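Bench notebook, Plamstead workshop
August 15, 2019

Right, the worktop. I promised Isla I'd write this up properly before I forget which oil went where, so here goes, in no sensible order.

The block top had got thirsty again. You could feel it if you ran a palm along the grain, sort of furry near the ends and quite slick in the middle where we all lean on it. Gerrit reckons that's from wiping it down with hot water every evening (guilty!) and he's probably right, so from now on it's a damp cloth and then a dry one, please, and no soaking.

Scraped off the old tape gum first. Plastic scraper, bit of white spirit on a rag, lots of swearing. Then went over the lot by hand with 134 paper, except there is no such thing as 134, I misread Kylie's writing on the shelf label, and what she'd put was "134" for the drawer number. Lovely. So I started with whatever was in drawer 134, which was far too fine, and got nowhere for ages. Swapped to something coarser from Raffaele's tin, the difference was huge, and then I finished with the 600. Please can we label that drawer with what's in it!

Oil: the Trerkent stuff, 3 thin coats, rubbed in along the strips and wiped off after 40 minutes. I left the second one too long because Kári rang about the Clernar delivery and it went tacky at the far left corner. A bit more oil on the rag loosened it and I don't think it'll show. If it does, blame me.

What I really like now is how much the strips differ. Before, it was all one tired biscuit colour, and now there are pale ones next to proper honey ones, and the knots have come up dark. I'd forgotten there were so many knots. Raffaele wants to know whether they'll need filling. I pressed a thumbnail into a few and they seem sound to me, so I'm leaving them alone until December at least.

Then the bowl question. Isla brought in the ceramic one with the stripes, the blue and teal one with the white rim, and I've been putting it in the middle of the top to see whether the foot marks the new finish. My bet was on a faint ring. Kylie said no chance.

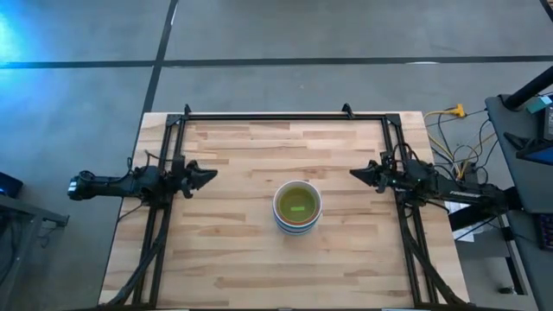

Gerrit thinks I should leave it there filled overnight as well, and he has a point, a full bowl is a good deal heavier and people will slop it. I'll do that once the oil's had longer to cure. In the meantime, nothing with a rough base goes on there without a cloth under it, and that includes mugs, Raffaele.

Still to do: underside hasn't been touched, and the near edge wants another rub where my cuff kept catching. Rags are laid out flat on the step outside, don't ball them up and bin them, they can heat up on their own. The tin from Bright is nearly finished so I've put it on the order sheet. Kári has the key to the paint cupboard.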